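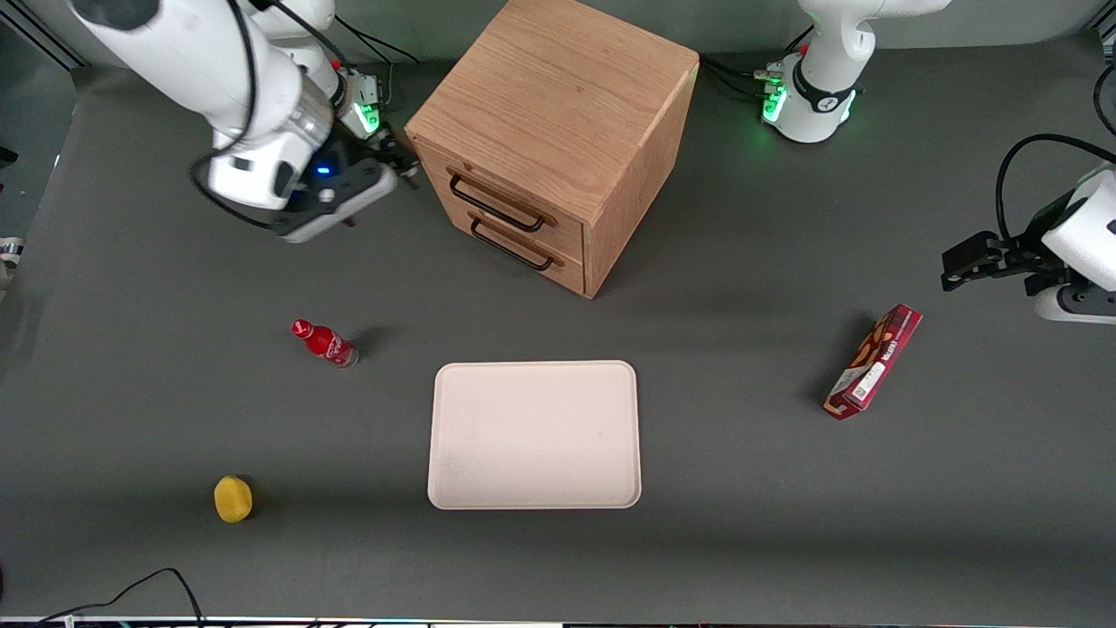
Small drawer units get passed over on most walkthroughs because they sit on a tabletop and weigh very little, and the faults in them are found by fingers and sleeves. The unit in question is the two-drawer type in light oak-colored wood, with a thin black bar handle on each drawer, standing on a dark gray work surface. Cables run across the table behind it, so items 5 and 6 apply in full. The small Coca-Cola bottle, the red snack box and the cream-colored tray on the same surface come under item 9.

TABLETOP STORAGE AND WORK SURFACE CHECKLIST
Mirningate building, ground floor rooms
Form 64, revised 17 Jul 2023
Next full round: September

Mark each item OK, FIX or REMOVE. Write a comment for anything marked FIX or REMOVE. A blank line is treated as not checked.

1. Cabinet sits flat
Press down on each top corner in turn. No rocking.
Result: OK
Comment: Good on all four corners. The same unit was marked FIX last round for a missing felt pad. The pad has been replaced.

2. Edges and corners
Run the back of a gloved hand along every edge, including the bottom front edge. No splinters, no raised grain, no sharp corners.
Result: OK
Comment: Slight roughness on the bottom back edge. Sanded by hand during the check and felt again after.

3. Drawers
Open each drawer fully and close it, three times. It should not stick, drop at the front or come out past the stop.
Result: FIX
Comment: Top drawer fine. Bottom drawer has no working stop and comes all the way out with a normal pull. With anything heavy inside it would land on the table or on someone's foot. Keep the bottom drawer empty until a stop is fitted. Delacroix supplied the original runners and still has the part on its list, number 859.

4. Handles
Try to turn each handle. Check the screws from inside the drawer.
Result: OK
Comment: Lower handle took a quarter turn of the screwdriver on one side. Screw heads are flush inside and won't catch on contents.

5. Tipping
Open both drawers together with 500 g in each. The cabinet must stay down at the back.
Result: FIX
Comment: Not done for the bottom drawer, see item 3. Top drawer alone passed. Repeat the whole test once the stop is in. A unit that tips forward will also drag whatever is lying against its back.

6. Cables near the cabinet
Cables should have slack, lie clear of the drawer travel and not be pinched under the base. Look at the back as well as the front.
Result: OK
Comment: Nothing under the base. When the cabinet is moved for cleaning, lift it. Sliding it backward is how a cable ends up underneath — this was written up twice at Drurnlow last year and both times the outer jacket was marked.

7. Work surface condition
No cuts, lifting edges, sticky patches or standing liquid. Check under trays and boxes too.
Result: OK
Comment: One old scratch, already on record, no deeper than before. Wiped down with the Savolel cleaner and left to dry before anything went back. Do not use the stronger Savolel product on the wooden cabinet. It dulls the finish.

8. Surface visibility
Small items should be easy to see against the table color under normal room lighting. Clear or dark items go in a tray.
Result: OK
Comment: Lighting is even enough. Black pens and dark clips were picked up and put in the top drawer.

9. Food and drink items
Bottles capped and kept away from cables and drawer openings. Snack boxes closed or thrown out at the end of the day. Trays used for food are not used for parts.
Result: FIX
Comment: No label on the tray, so there is no telling which use it is meant for. Mark it on the underside. Move drinks to the side counter when the table is in use.

10. Sponges and cleaning pads
Rinse, squeeze out and store where air can reach them. Not in a drawer. Replace when torn or when they smell.
Result: OK
Comment: Replaced at this check. Spares are under the sink in the hall kitchen, second shelf.

11. Clear space at the front edge
Keep a hand's width free along the front edge of the table. Nothing round placed there unless it is in a tray.
Result: OK
Comment: Clear at the time of checking.

12. Label and record
Cabinet label present and readable, number matches the room list.
Result: FIX
Comment: Label is on the underside, where it can't be read without emptying the drawers and turning the unit over. Put a new one on the back panel. The room list still has this cabinet as a three-drawer unit and needs to be corrected.

OPEN ITEMS
Item 3: fit drawer stop, bottom drawer
Item 5: repeat tipping test after item 3 is closed
Item 9: label tray
Item 12: new label on back panel, correct room list

The cabinet can stay in use with the top drawer only. Send the closed form to the Mirningate office and keep a copy in the room folder.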